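3.2 Bag type, load packing and fibre release

The second part of the study looked at how laundry bags change the amount of fibre that leaves a textile during a household wash. Earlier work in this area has mostly measured loose garments washed in a full drum. Bagged items have had less attention, although many care labels recommend a mesh bag for light-coloured or delicate goods. The question matters for wastewater because a bag changes two things at once. It reduces rubbing between the item and the rest of the load, and it holds the item in a folded state for much of the cycle.

Washes were carried out at the Werinham site between March and the end of the sampling period, using the same front-loading machine throughout. Water was drawn from the town supply and passed through a sediment filter before it reached the machine. The filter was changed at the start of each block of washes. A blank cycle with no textile was run before every block, and the fibre mass recovered from the blank was subtracted from the results that followed. Blanks that exceeded the limit set out in Section 2.4 led to a repeat clean of the drum, door seal and drain hose.

Three bag conditions were compared: no bag, a fine mesh bag and a coarse mesh bag. Each bag was closed in the same way and was rinsed alone before first use to remove loose yarn ends left over from sewing. Bags were retired after 19 washes. By that stage the coarse bags showed some widening of the mesh near the seams - a change that was not seen in the fine bags - and it was considered unwise to treat later washes as repeats of the earlier ones.

Two groups of white textile were used, plain cloth and quilted fabric. White goods were chosen so that dye loss would not affect the colour of the filtrate, which was used as a quick check on detergent carry-over. The quilted pieces came from the Trirkard batch and the plain cloth from the Kornach batch. Both had been stored flat in the dark before testing. Cut edges were folded twice and stitched, as raw edges are known to dominate fibre release and would have hidden any effect of the bag.

Packing was not controlled to a fixed folding pattern. In early trials a strict fold gave very repeatable results, but it did not resemble household practice, and the folded piece often opened out in the first few minutes of the cycle. Items were therefore bunched by hand, placed in the bag and laid flat (Figure 4).
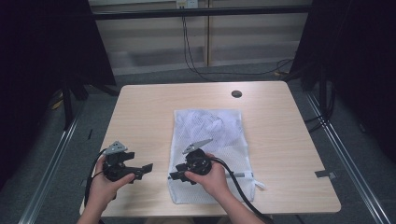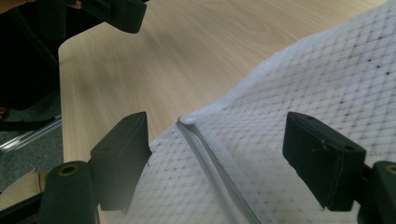 Figure 4. White textiles on the work table: cloth bunched inside a mesh laundry bag (first image) and quilted fabric (second image).

Drain water was collected in full from each cycle and passed through a stack of two steel screens, followed by a glass fibre disc. The screens were backwashed onto a second disc. Both discs were dried to constant mass in covered dishes, and the two values were added. Collection in full was preferred to sub-sampling, as the concentration of fibres in drain water changes sharply between the main wash and the last rinse. Fibres that stayed inside the bag were rinsed out separately and are reported as retained mass.

Fibre length was measured on images of the discs using the Marti routine, with a lower cut-off as described in Section 2.6. Up to 4,000 fibres were measured per disc. Where a disc was too crowded for single fibres to be told apart, it was re-suspended and split over several discs, and these were treated as one sample in the analysis.

3.3 Results for bagged items

Both bag types lowered the mass of fibre found in the drain water. The effect was larger for plain cloth than for quilted fabric, and larger for the fine mesh than for the coarse mesh. With the coarse mesh and quilted fabric, the difference from the unbagged condition was small and fell within the spread of the repeats.

Retained mass explained only part of this drop. For the fine mesh, the sum of drained and retained fibre was still lower than the drained fibre from unbagged washes, which suggests that less fibre was being shed in the first place. For the coarse mesh the two totals were close. It is possible that some fibre was trapped in the bag seams and was missed by the rinse, and the retained values should be read as lower bounds.

The length data support the same reading. Unbagged plain cloth gave a long tail of fibres above 2,000 micrometres, and this tail was much reduced in the fine mesh washes. The median length for the pooled coarse mesh samples was 1,115 micrometres. Shorter fibres passed through both meshes with little change in their share of the total.

Detergent dose had no clear influence on any of these results. Spin speed did, but only for the quilted fabric, where a higher speed raised the drained mass in all three bag conditions. The fill inside the quilting holds more water than plain cloth of the same area, and the final spin forces this water out through the outer layer along with loose fill fibre. A bag around the item does little to prevent this - the water still has to leave the fabric - and mesh openings wide enough for good rinsing are also wide enough for most fill fibres. The effect of spin speed is treated further in Section 4.1, together with the results for repeated washing of the same piece.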